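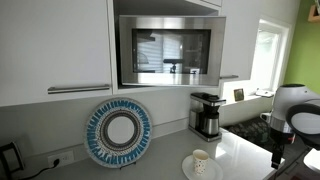 Zuletzt geändert: 2019-09-02

Frage: Mikrowelle im Oberschrank — Rahmen, Lüftung, Griffe, Teller?

Hallo zusammen, schnell ein paar Fragen, bin gerade etwas unter Druck. Küche ist im August übernommen worden, Vorbesitzer nicht mehr erreichbar, Unterlagen keine. Oberschränke weiß glänzend, glatte Fronten, silberne Stangengriffe. Dazwischen in der Nische die Mikrowelle, Edelstahl mit breitem Rahmen rundum. Arbeitsplatte ist weißer Quarz, die Rückwand auch weiß.

Das Problem: Gerät schaltet nach 8 Minuten ab, immer. Danach eine Weile nichts, dann geht sie wieder. Kürzere Sachen (Suppe, Milch) kein Problem. Ich tippe auf Hitzestau, weil das Ding ja komplett eingebaut ist. Aber woran seh ich das, und wie krieg ich den Rahmen runter? Sichtbare Schrauben hab ich keine gefunden. Auf einem Zettel in der Schublade stand "Tindedix 2235", keine Ahnung ob das der Rahmen ist oder was ganz anderes.

Zweitens: die Edelstahlblende. Fingerabdrücke ohne Ende, und mit Küchenrolle wirds nur schlieriger. Was nehmt ihr?

Drittens, nicht so wichtig: an der Rückwand lehnt mein großer runder Zierteller, blau-weißer Rand, auf einem kleinen dunklen Ständer. Steht der da blöd? Steckdose ist in der Nähe, Kabel läuft über die Platte. Hab Angst dass ich den mal mitreiße wenn ich am Kabel ziehe. Aufhängen wäre auch eine Option, bohren will ich aber ungern.

Danke schonmal

Antwort 1 (als hilfreich markiert, 5 Stimmen)

Klingt schon nach Überhitzungsschutz, ja. Kann aber auch der Lüfter im Gerät sein. Also der Reihe nach.

Erst Stecker ziehen oder Sicherung raus. Dann den Rahmen: viele sind nur geklippst, manche von innen verschraubt, also Tür auf und am Rand schauen, ob da Abdeckkappen sitzen. Wenn geklippst — unten anfangen, mit einem Kunststoffspachtel, niemals Schraubenzieher, der macht dir Macken in den Schrank. Hochglanz verzeiht gar nix. Malerkrepp auf die Kanten links und rechts kleben.

Wenn der Rahmen ab ist, Taschenlampe nehmen und gucken:
Luft nach hinten und oben? Wie viel es sein muss steht in der Einbauanleitung, ist je nach Hersteller anders.
Lüftungsschlitze frei oder zugestaubt? Bei mir war da ein richtiger Filz drin.
Hat jemand Dämmung oder Karton reingestopft, damits nicht klappert? Alles schon gesehen.

Typenschild ist meistens innen am Türrahmen oder auf der Rückseite. Damit kommst du an die Anleitung. Die 2235 auf dem Zettel würd ich erstmal ignorieren, bei Tindedix haben die Einbaurahmen soweit ich weiss vierstellige Nummern, bei mir wars die 2224, aber ob das zu deinem Gerät passt sagt dir nur das Typenschild. Nicht auf Verdacht bestellen.

Ganz wichtig: Gehäuse der Mikrowelle selbst bleibt zu. Da ist ein Kondensator drin, der auch ohne Strom noch gefährlich ist. Wenn Luft genug da ist und sie trotzdem abschaltet, Kundendienst.

Blende: lauwarmes Wasser, ein Tropfen Spüli, Mikrofaser, immer in Schliffrichtung, mit trockenem Tuch nach. Edelstahlspray geht auch, aber aufs Tuch sprühen, sonst hast dus auf den weißen Fronten.

Antwort 2

Zum Teller. Ich hab meinen auch stehen, mit so Klebepunkten (transparente Gummidinger, meine sind von Culteck) unter dem Ständer. Hält auf Stein gut und geht rückstandsfrei ab, jedenfalls bei mir. Kabel würd ich mit einem Clip hinten an der Wand langführen statt quer drüber, dann ist das Thema durch. Hängen würd ich nicht, so schwere Teller an Klebehaken sind mir schon runtergekommen.

Mikrowelle keine Ahnung, sorry.

Antwort 3

neue kaufen. die einbaudinger machen eh alle irgendwann schlapp, unsere von Skuvstead auch. freistehend hinstellen und gut

Nachtrag vom Fragesteller

Rahmen ist ab, war doch geklippst. Oben nur ein schmaler Spalt und alles voll Staub — ausgesaugt, läuft jetzt erstmal länger am Stück. Ob das so bleibt mal sehn. Typenschild hab ich fotografiert, Anleitung such ich noch. Gummipunkte sind bestellt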